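Comparing Two Grippers on One Fiddly Job: Working Inside a Desktop PC

Filed under: Bench Tests, Grippers

If you've been reading along since the beginning of the Landwood teardown series, you know I have been promising a proper side-by-side of grippers for a good long while now. I kept putting it off, partly because of the heat in August (my bench is under a tin roof, and I melt), and partly because I couldn't settle on a fair task. Picking up blocks tells you very little. Every gripper I own can pick up a block! What I wanted was a job where the fingers have to get into a crowded space, take hold of something small, and keep hold of it while the wrist turns a little.

So I settled on data cables inside an old desktop tower, and I've been very happy with that choice. A used tower costs next to nothing, it has cables of different colors and stiffness, and it punishes a bulky gripper right away. What follows is the way I run the comparison, written out so you can copy it with whatever you have at home or at the shop.

What you'll need

An arm you trust, with a wrist camera on it. A desktop tower you don't mind scratching. A nonslip mat. At least two grippers that fit your wrist plate, and the hex keys that go with them (put them in a cup, please, I have lost so many). A notebook, too. I know we all like to think the log files will tell the whole story, but they won't remind you that the left finger was rubbing on a bracket all morning.

My two contenders were the Berker, which is a long-fingered linkage gripper, and the Wu, which is shorter and has a wider palm and softer pads. They both came to me through the parts counter at Fedcombe, and I paid for them myself.

Step 1. Make the computer safe

Unplug the tower from the wall, hold the power button in for a few seconds, and let it sit a while. Then take off the side cover and lay it well out of the way. Leave the power supply closed up, always. You're only here for the connectors you can reach with the side off.

Step 2. Tidy, but not too much

It is very tempting to tie every wire back until the inside looks like a catalog page. Try to resist! If you clear everything out of the way, both grippers will score beautifully and you won't learn a thing. I move only the wires that could get pinched in the linkage. Once you've decided, take a picture so you can put the wires back the same way for the second gripper.

Step 3. Set the camera view before you set the force

A wrist camera mostly sees the gripper it is bolted behind, and in a tight space that matters more than you'd expect. Close the fingers, bring them over the connector, and check whether you can still see the tips. With the Wu I had to tilt the wrist quite a lot before I could see what I was pinching, and then the palm wanted to sit on the drive cage. The Berker has narrow fingers that come together at a point, so even with the big linkages on either side I could follow the tips down among the cables.

Step 4. Start soft and work up

My controller gives grip force as a plain setting from 0 to 4000, with no units, which I do wish they would fix. I begin low and step up until the connector stops slipping when I draw back gently. For the Berker, that turned out to be 172 steps above the factory setting, a tiny bump. The Wu needed a good deal more, and I think its soft pads were folding over the edge of the plug.

Step 5. Run the same four tries

Four tries per gripper, per connector. Approach, pinch, hold, let go. Keep the approach angle the same each time if you can. Have a helper keep one hand on the case, well clear of the linkages, and agree on a stop word before you start.

Here are some views from the wrist during the Berker session:

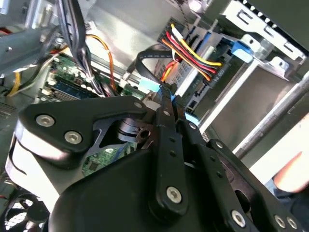
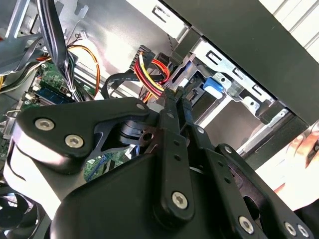
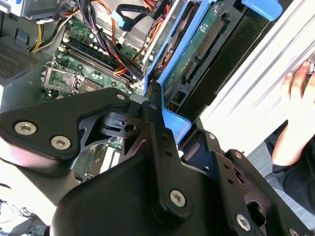 Step 6. Write down the near misses

A try that works can still be a poor one. I keep a column for "touched something else," and for the Wu that column filled up quickly. It bumped the cage, it leaned on the wire bundle, and once it got hold of a power wire along with the plug. The Berker had its own troubles, mostly with the outer linkages swinging wide when the fingers open. If you open it fully inside the case, you'll hear about it. Open it only as far as you need, and set that as a limit in the controller so you can't forget.

Step 7. Swap and do it all again

Change grippers, check every mounting screw, and redo your tool offset from scratch. I skipped that on a Tuesday when I was in a hurry, and the whole afternoon's numbers went in the trash.

So which one would I keep on the arm? For connector work, the Berker, and I've left it on. The Wu is back on the shelf for boxes and bottles, where that wide palm is a real pleasure to use. If your own gripper sits somewhere between the two, try the light plugs first and save the stiff power connectors for another day, as they need a firmer pull than I was comfortable with on this mount. I have a stiffer wrist plate on order from Fedcombe, and when it gets here I'll run the power connectors with both grippers and post the settings.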